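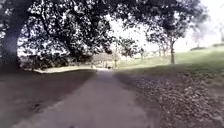

*Paved path used for the camera comparison, Wokov park.*

**Cilar compares two cameras for path following under trees**

October 19, 2026 — Cilar has published the results of an outdoor comparison between two forward-facing cameras for its small wheeled inspection robot. The company ran the robot along a paved path in Wokov park with each camera in turn, using the same controller and the same speed limit. The Grirnent, a global-shutter unit with a narrow lens, held the path more reliably in mixed light. The Aryee, a rolling-shutter unit with a wider lens, gave the controller more of the path edge to work with but lost it more often where shade met direct sun.

The report covers 82 runs. Of these, 48 were made with the Grirnent and the remainder with the Aryee. The split is uneven, as a connector on the Aryee mount had to be replaced and several runs were discarded afterward. Cilar says the discarded runs are not part of the total and that their logs will be released separately.

Each run covered nearly 100 meters in one direction. The robot started at rest in the middle of the path and was asked to hold the center line, which it estimates from the left and right edges of the pavement. There are no lane lines for it to follow. When one edge is missing, the controller falls back on the other edge and a stored path width. When both are missing, it slows down and stops.

Cilar chose the site for its lighting. Tree cover puts part of the pavement in shade while open grass beside it is in full light, and a camera that exposes for one tends to lose the other. The far end of the path is also bright, so automatic exposure pulls the near ground down toward black unless the metering area is limited to the lower part of the image.

Both cameras were first tested with factory exposure settings. Neither was usable in that state. With the sky included in metering, the edge detector often returned a shadow boundary as the pavement edge, and the robot steered toward it. The engineers then restricted metering to the lower half of the image and capped the exposure time. All of the runs counted in the report used these settings.

The fixed cap favored the Grirnent. Its sensor kept enough detail in shaded pavement to separate the surface from the leaf litter next to it. The Aryee needed more gain to reach the same brightness, and the added noise made the fallen leaves and the path surface look alike to the detector. Lowering the detector threshold recovered some of the edge but also brought in false edges from the grass.

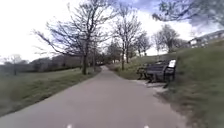 Edge quality was a second source of error. Where grass meets asphalt directly, both cameras gave a stable line. Where the pavement breaks down into a worn, sandy margin, the estimate moved from side to side between updates. The wider Aryee lens did better at these points, mainly by keeping the opposite edge in view while the damaged side was uncertain. With the Grirnent, the controller had to depend on the stored width more often.

Park furniture caused less trouble than expected. A bench set back from the path stands on a pale pad that joins the pavement, and the detector sometimes followed the outline of the pad for a short distance. A limit on how fast the estimated width may change was enough to correct this with either camera. The limit was in place before the counted runs began.

The two units also differed in delay. Cilar measured the time from exposure to steering command on a test stand in August and found the Aryee slower, although it does not give the values in the report. To keep the comparison fair, the controller applied a separate delay correction for each camera. Steering gains were left unchanged. The report notes that gains tuned for each camera individually might narrow the difference between them, and that this was not tried.

Vibration was handled in the same way for both. The cameras shared one bracket with rubber isolators, and the bracket was removed and refitted at each change. Alignment was checked against a printed board before the robot was sent out again. Runs in which the measured pitch had moved by more than 3 degrees were repeated — the report does not say how many there were.

Cilar has selected the Grirnent for the next version of the robot, with a shorter lens than the one tested. The company expects this to recover part of the side view that the Aryee provided, at the cost of fewer pixels on the distant part of the path. The Aryee stays in use on its indoor machines, where light is steady and the wider view is useful in corridors.

The report leaves several conditions open. No runs were made after dark or in rain, and the robot was not tested at higher speed. Other path users were given right of way by a human operator with a stop button, so the results say nothing about obstacle detection. A further set of runs with the new lens is planned on the same path, using the same controller build and metering area.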